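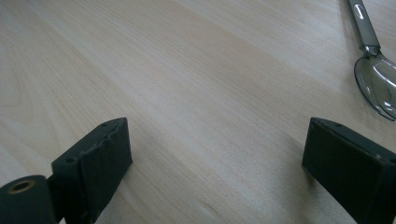 2 min read

Clondano hand gripper

The Clondano is a hand-held two-finger gripper used to record handling tasks without a robot arm. It's held in one hand or used as a pair, with a camera mounted on the tool. Written up mostly by Eusebio Cuadros, who compared it against the Grukerus and the older Amin on the same set of household jobs.

Design

Two boxy fingers, dark green-black, flat inner faces turned toward each other. Small round holes in the tops. Finger edges vary from one to the next -- some clean, some jagged along the top ridge with lighter gray showing. Cuadros rates the jagged ones as fine for grasping, bad for anything that snags. Brass-colored ring in the hub on the left side. Replacement fingers are listed as part 136.

Comparison trials

Trials were run at the Ralto workshop in May. Spoons, bags, bin lids, cloth. 589 recordings kept, 40 thrown out for tracking loss. Flat cutlery was the hard case for all three tools. A spoon lying bowl up can be taken at the neck, where the handle narrows, but the fingers have to come in low and the angle matters alot. The Amin did worst here, its fingers are too thick at the tip.

Bin tasks need both hands. One gripper steadies the body while the other works the lid or the bag rim.

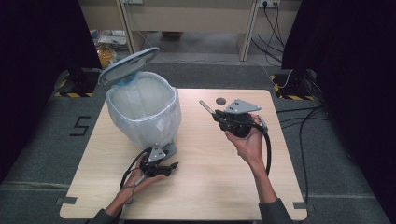
A pair of grippers at the bin station, lid open.

The Grukerus was lighter and less tiring in long sessions. Its view of the fingertips is narrower though, and thin bag plastic was often lost from sight. Cuadros prefered the Clondano for bags and the Grukerus for everything with a handle.

Known problems

Cables. They pull on the wrist when the tool is turned over -- 13 recordings carry a note on this. Trigger travel is long for small hands. No wireless version so far.

See also: Amin gripper, Grukerus, bimanual recording

Last edited 20 May 2025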